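ok thread on trigram matching for place names, as promised to about 3 people

11/30/23

1/ We have a list of customer addresses typed by hand over years. Town field is free text. Of course it is. Same town spelt every way you can imagine, plus a few you can't. I need one spelling per town before the Rorka import goes live.

2/ First go was edit distance. Count the inserts, deletes, swaps, pick the nearest name. Fine for long names. Hopeless for short ones - two edits on a four letter name and you're somewhere else entirely.

3/ Also slow, the way I'd written it. Every row against every name in the list. Left it running over lunch, came back, still going.

4/ Kamonchanok Bunnag said try trigrams. Chop each name into overlapping bits of three letters, see how many bits two names share. Shared bits divided by all the different bits. Gives you a number from 0 to 1.

5/ So "harlow" padded with two spaces at the front and one at the end gives you
" h", " ha", "har", "arl", "rlo", "low", "ow "
Lowercase everything first. I forgot. Lost a morning.

6/ Padding matters more than I thought. It gives the start of the word extra weight, and people mostly get the start right. They go wrong in the middle, where the double letters live.
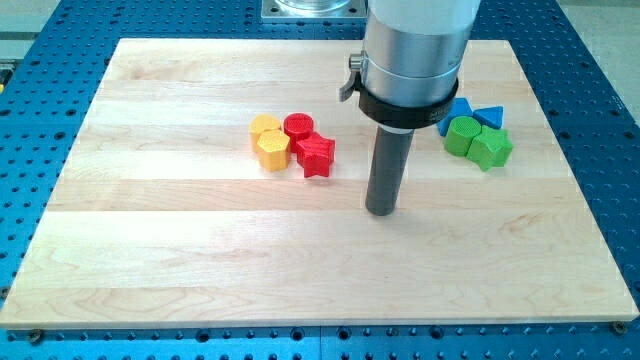

Board on the blue table

7/ Speed bit. Build an index: trigram on the left, every name containing it on the right. For a dodgy spelling you only look up its own trigrams, so you never touch names with nothing in common. The test batch of 1,000 rows went through before I'd got my tea to my mouth.

8/ Now the annoying part. Transposed letters. "Halrow" for "Harlow" kills most of the trigrams in one go and the score drops through the floor. Edit distance barely notices it if you count a swap as one move.

9/ So I do both. Trigrams to get the best 10 candidates, then edit distance to put those in order. Loose cutoff on the first pass, strict on the second. If the top two come out level it goes in a pile for a human (me)

10/ Accents. Strip them for comparing, keep them for storing. Do NOT write the stripped version back to the table. Ionuț Chiriac has asked me to say this louder as his own name has been through our system and came out as Ionu?

11/ Rui Vieira asked about Soundex. Tried it in October. Ok for English surnames, falls over on anything with a first letter wrong since it keeps the first letter as is. Kirkby and Cirkby never meet.

12/ "St" and "Saint" - no clever maths here, just a little lookup table that runs before anything else. Same for "nr", "upon", "u/", "Gt". Boring, fixed more rows than the algorythm did if I'm being fair.

13/ Cutoff. Everyone wants a number. Mine is 0.4 for the first pass but that's my data, yours will want something different. Take a handful of rows you know the answer to, try a few values, look at what breaks.

14/ Look at the wrong ones esp. The score tells you two strings are alike, not that they're the same place. Newton and Newtown are both real and both in my list. Postcode settles it when there is one.

15/ Piret Eglītis wants it as a proper function in the shared library. Will do, needs tests first. At the moment the tests are me squinting at a spreadsheet.

16/ Edit: someone pointed out 5/ should say a SET of trigrams, so repeats only count once. Yes. "Banana" has "ana" twice, counts as one. Code does it right, I just typed it wrong.

17/ Code going up tomorow once I've taken the real adresses out of the comments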